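**Ticket 1242: grippers drop thin-rimmed bowls, both arms**
Opened: 2020-09-16
Component: end effectors / fingertip pads
Priority: was Low, then Medium, then Low again after someone found the priority menu

**Summary**

We are comparing two fingertip sets on the bowl task. Set A is the smooth Prutidar tip that came in the box. Set B is the Drisis tip with the ridged pad. The purchase request says B "solves slippage." The purchase request was written before we owned any.

**Steps to reproduce**

1. Put the bowls on the table, open side up.
2. Approach from above, one finger inside the rim, one outside.
3. Close at force setting 30.
4. Lift, hold, tilt, put back.
5. Pick up bowl from floor (Set A only, so far).

**What we got with Set A**

Dropped 19 of 68 lifts. Nearly all of them went during the tilt, when the bowl swivels between the fingertips like a door on one hinge. Raising the force made it swivel more slowly and then drop anyway. The Prutidar manual suggests cleaning the tips with alcohol. We cleaned the tips with alcohol. They are very clean now.

**What we got with Set B**

Better, with complaints. The ridges run up and down the inner face, so the rim has something to catch on. First long session was on the blue bowl, pinched at the side with the wrist camera on:
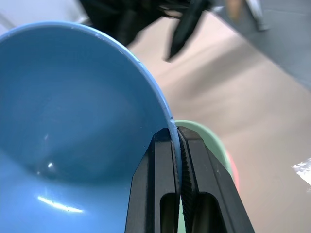

Marianna Laskowska: Before anyone closes this, please check where along the pad the rim is sitting. On my runs the grip held fine with the rim low on the ridges and went bad near the tip, same force, same bowl. If the approach height moves between sets, you're comparing heights and calling it pads. Also, which config are the Set B runs using? The one in the shared folder still has the Set A finger length in it.

Checked. She's right about the config. The Set B tips are longer, the file didn't know that, and so every approach went deeper than we thought. Some unknown part of our lovely improvement is a typo. Priority back to Medium.

**Changes made**

- Finger length corrected in `tips_b.yaml`. Old file renamed `tips_b_wrong.yaml` so that it will be loaded by accident only by people who enjoy that sort of thing.
- Approach height now measured from the rim, for both sets.
- Force left at 30. Please stop "just trying" other values between runs.
- Set A runs marked as not comparable. They have to be repeated. Yes, all 68.

**Second problem, found while fixing the first**

With the longer tips, the outside finger needs more room than we planned for. When two bowls sit close together, it comes down on the neighbor's rim or shoves the neighbor over a bit, and the planner then goes for where the neighbor used to be. The planner has great confidence in the past.

The Borkowska controller reports this as `CONTACT_OK`. Technically there was contact.

Workaround: more space between bowls at reset, and open the gripper all the way before coming down. The wide opening costs a little time per lift and has one side effect, in that the lower finger now sweeps closer to the table. Keep the table clearance check on. It was off. I don't know who turned it off and the log is being tactful.
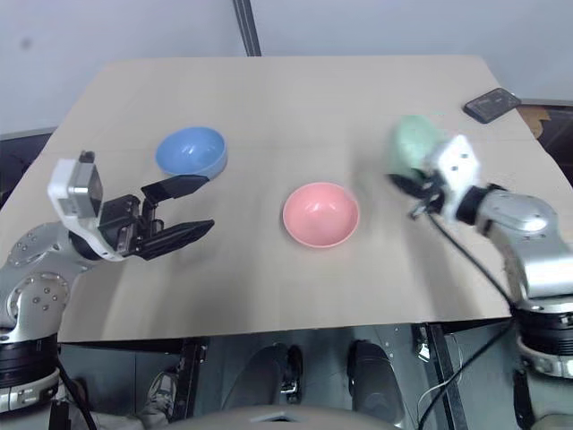

*Both arms over the table, bowls spaced out, left gripper open.*

**Still open**

- Repeat Set A with rim-based height.
- Repeat Set B with the corrected file. Log rim position on the pad for each lift, as Marianna asked.
- Left and right arms haven't been compared with each other at all. Everyone assumes they behave the same, including me, until somebody gives me a reason to open another ticket.
- Ask Borkowska whether `CONTACT_OK` can be split into contact with the thing we wanted and contact with anything else.
- Wekness offered us a soft tip to try. It would ship in November. Not holding this ticket for it.

**Status**

Open. Assigned to me, by me, after a short silence in the channel. Don't order more Set B tips until the repeat runs are in. If you already ordered them, put the order number in a comment and we'll talk about it calmly.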